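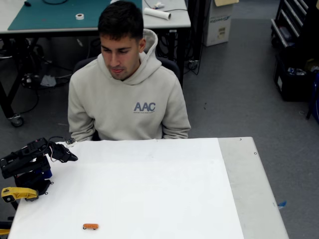 The Hondesen in use, paper over most of the top, bare grey surface at the right.

Hondesen worktable, light grey top. Reviewed by Rupert Gruber after 5 months in a shared workroom.

The top arrived flat and has stayed flat. I checked it with a steel straightedge in October and again last week and could not get a feeler gauge under it at the centre. Assembly took one person an evening with the supplied key. The instructions omit the order of the leg bolts; leave all of them finger-tight until the frame is square.

The surface is the weak point. Pencil wipes off with a damp cloth, but marker ink leaves a faint line, and small parts slide if the table is knocked. A large sheet of white paper deals with both and makes small objects easier to find. For cutting I use a mat on a separate bench. The Hondesen top will take a blade mark at light pressure and the maker does not sell a replacement.

Glare depends on the room. Under our 4000 K lamps the grey finish is even and readable. Daylight from the side is less kind at a low angle, and a sheet of paper cures most of that too. 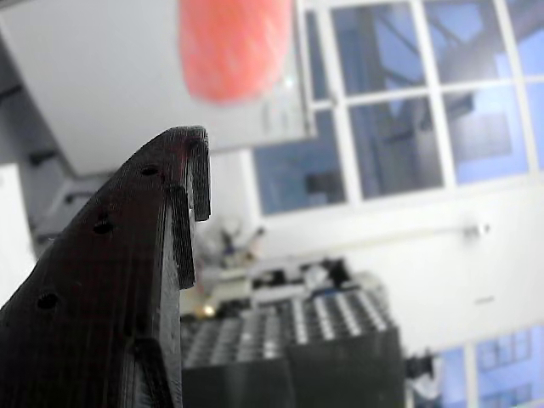 White-framed windows, overcast outside.

Stability is good along the length and fair across it — leaning on the front edge produces a slight movement at the back. Rónán Scanlon has the older Moriarty table at the same height and reports less sway, though it weighs more and costs more.

Rating: 3 out of 5. Suitable for light assembly, drawing and sorting. Order code 508 is the grey top.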